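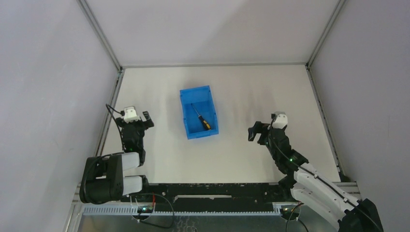
Stundik make small energy meters that clip round the cable from your fuse board and send readings to a dashboard, and on Thursday they opened their building to anyone who runs one. I have had two of their meters at home since last winter, one on the supply and one on the heat pump, so I went along. White is the house colour and so is the work surface, with pale panels on three sides of it and slotted metal rails down the left and right. I noted the rails, as I want the same sort of thing in my garage for hanging sensors and cable clips.

Posted in April by Niloufar Parsa

The first session was on calibration. Fouad Bitar had a kettle, a fan heater and a laptop charger on one extension lead, and the readings on a screen behind him. The kettle and the heater were close to what a reference meter gave. The laptop charger was not, and he said so. Small loads with a poor power factor are still the weak point if you only have the current clip and no voltage reading. He recommends adding the plug-in voltage adaptor, and the newer firmware will prompt you for it during setup.

After coffee Azadeh Ahmadpour went through the new dashboard, called Endau. The main changes are:

- feeds can be grouped by room or by circuit
- graphs keep their zoom level when you change feed
- the dial widget can show import and export on one scale
- a dashboard can be copied between accounts as a text file

The zoom change got the most nods. She loaded a dashboard with 83 feeds on it and it opened without trouble, though the graphs at the bottom took a moment to fill. The old dashboards can be imported. Custom colours carry over but custom fonts do not, and anything that used the old button widget has to be set up again by hand.

I asked about running it on your own machine. The self-hosted version will be the same code as the hosted one, but it will come out later, and she would not give a date. Parviz Ahmadpour, who looks after the server side, said the database upgrade needs doing first. Back up before you start -- he repeated this -- as there is no way to step back afterwards.

Lunch was sandwiches. I sat with Niloufar Akbari, who monitors a village hall with solar on the roof. Her peak reading that week was 1145 watts, with a chimney shading part of the array. She logs every 10 seconds and was told this is more than she needs for daily totals.

The afternoon was questions and a swap table. I came away with a spare temperature probe and a length of ribbon cable. Parking is on the street behind and fills up by ten, so get the bus if they run another one.

We use cookies to remember your settings and count visits. Accept / Manage cookies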